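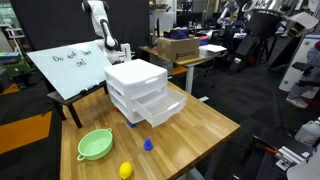 图3 木质桌面上的白色三层抽屉盒,中间一层拉开,盒前立着一件蓝色小物

4.2 教研活动中的“借来的语言”

在进入这一节之前,我想先回到进入田野时的一个小插曲。我第一次旁听Bimthorpe小学的数学教研活动是在11月,那天下午的议题本来是分数单元的作业设计,可是前四十分钟里,老师们谈的几乎全是区里新下发的课程指导意见该怎么读。一位教龄很长的老师把文件折了又折,说了一句让我记了很久的话:“字我都认识,可这话不是我们平时说的话。”后来整理录音时,我反复听这一段,慢慢觉得,教师与政策之间的距离,有相当一部分就藏在这句话里。

本研究共转写教研活动录音25次,覆盖Warken、Dimisard与Bimthorpe三所学校,切分出话语片段2,737个。其中明确提及政策文本的片段有357个,我和合作者Arsalan Naqvi分别编码,遇到分歧便坐下来一条一条地谈,有时候为了一个片段能谈上一个下午。编码的办法前文已有交代,这里只补充一点:我们没有把“提及政策”等同于“接受政策”。老师们引用文件里的词,可能是赞同,可能是应付,也可能是拿来给自己早就想做的事情撑腰,这几种用法在字面上往往一模一样,只有放回前后几分钟的谈话里才分得出来。

先说撑腰这一种,它在Warken小学最为常见。该校四年级组多年来一直想减少课堂上的整齐练习,留出时间让学生讲自己的解法,但总担心家长有意见。指导意见里恰好有“重视学生表达”一句,组长便在教研会上把这句话读了好几遍,随后的讨论明显热络起来,连平时不大开口的两位年轻老师也讲了自己班上的例子。访谈时组长笑着对我说,文件来得正是时候,“不然我们还得再等两年”。在这里,政策语言进入了一场本来就在进行的谈话,老师们很快把它说成了自己的话。

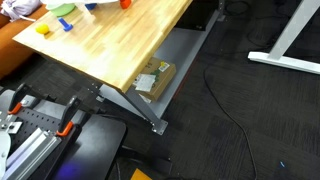

Dimisard小学的情形就不大一样了。这所学校的教研会由外聘的Cloutier教研顾问团队协助主持,每次都有一份事先写好的议程,环节分得很细,记录也做得十分认真。单看会议记录,几乎每一页都有指导意见中的术语,读起来很是齐整。可是我把记录与录音对照着看,发现不少术语出自主持人之口,老师的回应多半是“好的”“我们再想想”,接着话题就转到下周的进度上去了。我并不想因此责怪哪一方。顾问们准备得很用心,老师们也确实忙,一位三年级的老师告诉我,她开会时心里惦记着的是四十本还没有批完的练习册。只是这样一来,政策语言停留在会议的表层,到了课堂上便不容易再见到它的影子。随后的听课记录也大体支持这一判断,这一点留到4.3节再细说。

至于Bimthorpe,我愿意多花一点篇幅。前面提到的那位老教师,后来成了组里最爱“翻译”文件的人。她的做法很朴素:挑出一句话,请大家各自讲一件最近课上发生的、和这句话沾边的事。起初场面有些冷清,有人讲着讲着就讲到孩子忘带尺子上去了,大家笑一阵,再绕回来。到了学期后半段,这样的讲述渐渐长了,也渐渐具体了,有老师会把学生的原话抄在本子上带来,念给同事听,再一起琢磨那孩子当时究竟是怎么想的。Naqvi在分析备忘录里把这种谈话称作“绕远路的解读”,我很喜欢这个说法。路是绕了一些,但老师们对同一句政策文本的理解,正是在绕的过程中显出差异,也才有了商量的余地。

需要说明的是,三所学校的差别不能简单归到某一位组长或某一种会议形式上。Warken的教师队伍较为稳定,许多人共事已久,彼此说话不必铺垫;Dimisard在研究期间恰逢校区调整,人员变动频繁,换作任何一种主持方式,恐怕都难有从容的讨论。已有研究常把教师的意义建构看作个体认知的结果,我们的材料则提示,时间安排、人际信任以及谁来开第一句口,这些看似琐碎的条件同样值得认真对待。下一节将转入课堂,看看这些谈话中形成的理解,在老师布置任务和回应学生时以怎样的面貌出现。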